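Jarar Home & Garden Forum > Laundry > Do you wash woollens in the machine or by hand?

20 replies, showing the last page

Started by: tubandline

I've got three jumpers that need a wash before they go away for the year and I'm sick of doing them in the sink. It takes most of an afternoon and my back is no good for it any more. The new front loader has a wool program. The manual says it's fine and my sister says I'd be mad to try it. Who here has used one for a few years and still has jumpers that fit?

gumnutgrey wrote:
I've used the wool cycle for three winters. Cold water, wool wash, lowest spin it will do. One cardigan went a bit fuzzy under the arms but it was a cheap one and would have done that anyway. Nothing has shrunk.

pegbasket_2 wrote:
By hand, every time. A wool program still tumbles the stuff about and you can't see what's going on in there. Ten minutes soaking in a tub, squeeze, rinse, roll it in a towel. I don't know where an afternoon comes into it.

tubandline wrote:
The afternoon comes into it because I have one laundry trough and it's full of other people's footy socks. Also the rinsing. I never seem to get all the wool wash out.

pegbasket_2 wrote:
You're using too much. Half a capful is plenty for one jumper.

southfence wrote:
Agree with gumnutgrey, but put them in a bag, one jumper per bag. It stops the sleeves wrapping round everything and keeps buttons off the glass. I bought mine from Womness, the ones with a zip, and they've lasted well. 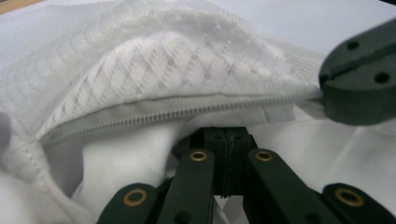
Posted by southfence | 7 Jul 2024 | Member, Farkberg | 300 posts

I go for a mesh panel with a small open weave so the water gets through. The ones made of solid cloth hold the suds and you end up with the same rinsing problem you have in the trough. Zip done right up before it goes in the drum. If the puller flaps about, put a hair elastic through it.

Don't overfill the bag. If the jumper is jammed in there it won't get clean, it'll just get wet.

gumnutgrey wrote:
I stopped using bags. Mine came out with a big crease across the front that took two goes with the steam iron to shift. A small load with a couple of pillowcases for padding does the same job.

southfence wrote:
Never had a crease. Are you folding them first? I turn mine inside out and lay them in flat with the arms tucked in.

gumnutgrey wrote:
I was rolling them. Might give it another go.

pegbasket_2 wrote:
Zips rust, too. I had a bag leave a brown mark on a cream vest and it never came out.

southfence wrote:
Get one with a plastic zip.

colourfast wrote:
The bit people get wrong is the drying. You can wash wool well enough either way, then wreck it by pegging it by the shoulders. Flat on a towel in the shade, turned over at night. In March I can get a thick jumper dry on the back verandah in a day. This time of year it's closer to three and I bring it in by the heater, though not right up against it.

tubandline wrote:
I've been hanging them over the line folded at the armpits. Is that bad?

colourfast wrote:
Not great if they're heavy. Thin ones will cope.

pegbasket_2 wrote:
My mum did that for years with no trouble. Peg marks are worse.

bodnarbound wrote:
Check your spin speed as well. Our Bodnár defaults to a higher spin on wool than I'd like and you have to turn it down each time, it doesn't remember. First time I forgot, a vest came out a good size smaller. The dog has it now.

tubandline wrote:
Mine lets me pick no spin at all. Would that be safer?

bodnarbound wrote:
No, it comes out sopping and stretches when you lift it. Use the lowest one and then do the towel roll.

tubandline wrote:
Right. I'm going to try the oldest jumper on its own, in a bag, cold, low spin, half a capful. The good grey one stays in the trough until I see how that goes.

pegbasket_2 wrote:
Leave the good grey one in the trough full stop.

tubandline wrote:
Noted. Will report back once it's dry.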